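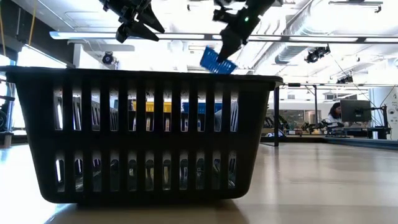

아치 뷰캐넌

그런소프 해안 산책길, 3월에 다시 열린다

그런소프의 북쪽 해안 산책길이 오는 3월에 다시 열립니다. 이 길은 절벽 아래쪽의 흙이 무너져서 지난 가을부터 통행이 금지되어 있었습니다. 산책길을 관리하는 리르너 트레일은 2024년 1월 24일에 이 소식을 발표하였습니다.

다시 열리는 구간의 길이는 8킬로미터입니다. 출발점은 옛 항구의 등대 앞이고, 도착점은 오노니스 만의 작은 모래사장입니다. 보통 걸음으로 네 시간 정도면 걸을 수 있다고 안내문에 쓰여 있지만, 저는 지난해 여름에 이 길을 걸었을 때 여섯 시간이 걸렸습니다. 중간에 바다를 보면서 오래 쉬었기 때문입니다.

이번 공사로 길의 모양이 조금 바뀌었습니다. 무너진 곳을 피하기 위하여 새 길은 절벽에서 안쪽으로 들어가고, 양을 키우는 목장 옆을 지나갑니다. 목장 주인과 합의가 되어 있으므로 여행자는 자유롭게 지나갈 수 있습니다. 다만 개를 데리고 가는 사람은 이 부분에서 반드시 줄을 매야 합니다. 목장의 문은 지나간 다음에 꼭 닫아 달라고 리르너 트레일은 부탁하였습니다.

가장 힘든 곳은 오노니스 만으로 내려가는 돌계단입니다. 계단은 모두 168개이고, 이번에 한쪽에 난간이 새로 설치되었습니다. 전에는 비가 온 다음 날에 이 계단이 매우 미끄러워서 돌아가는 사람이 많았습니다. 난간이 생긴 것은 반가운 일이지만, 바닥의 돌은 예전 그대로이므로 밑창이 좋은 신발을 신는 것이 좋습니다.

만에 도착하면 아이도안이라는 찻집이 있습니다. 겨울에는 문을 닫고 있으나, 산책길이 열리는 날에 맞추어 영업을 다시 시작한다고 합니다. 이 찻집의 렌틸콩 수프는 걷는 사람들 사이에서 잘 알려져 있습니다. 카드는 받지 않으니 현금을 준비하시기 바랍니다.

교통편은 작년과 같습니다. 그런소프 역 앞에서 등대까지 버스가 다니고, 오노니스 만에서 역으로 돌아오는 버스는 하루에 네 번 있습니다. 마지막 버스는 오후 6시에 출발합니다. 이 버스를 놓치면 택시를 불러야 하는데, 만에서는 전화가 잘 연결되지 않으므로 찻집에 부탁하는 편이 빠릅니다.

주차장은 등대 쪽에만 있습니다. 이용 요금은 아직 정해지지 않았으며, 2월 안에 그런소프 관광 안내소의 게시판에 공고될 예정입니다. 남쪽 산책길은 공사와 관계없이 지금도 걸을 수 있습니다.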